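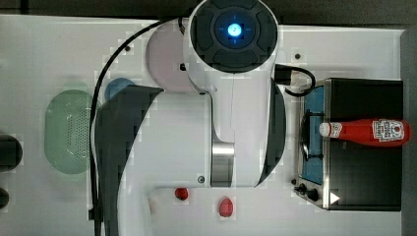 Ackroyd, March

Ticket: cable routing and table reset rules, toy kitchen cell
Status: open, waiting on one check
Priority: normal

Reported problem
Arm goes into a protective stop partway through the reach towards the stove. Three stops before lunch, all on the same move. No contact with the stove or the ketchup bottle in any of them.

Log
9:40 Pulled the controller history. Every stop is a force limit on the wrist, and the limit is set at 50 newtons as per our Gerudico cell sheet. Nothing wrong with the setting, so please leave it alone! Raising a limit to make a stop go away is the one thing the sheet rules out in capital letters.

10:15 Looked at the cables. One drops down the left side past the colander, the other makes a short loop on the right and heads behind the stove. That second one is my favourite suspect. Our rule is 400 mm of free slack at full reach and I measured 106. Great find, and a cheap one to fix.

10:50 Re-ran the right-hand cable with a proper service loop. Ran the move at reduced speed, then at the normal setting. Clean both times.

11:30 Started a repeat run of 600 cycles in the Fladis test program. Got through over half with no stops before the cell was needed again.

Changes to the cell sheet (draft)
Check slack at full reach, both sides, before the first run of the day.
Keep cables clear of the stove's back edge.
Bottle goes across the cooktop, cap towards the arm. Same start every time makes the logs so much easier to compare.
Write the stop code in the ticket before clearing it.

Still to do
Finish the repeat run. Ask Skotix whether their cable clips fit this arm, I'd love to get rid of the tape. Will close once the full count is in.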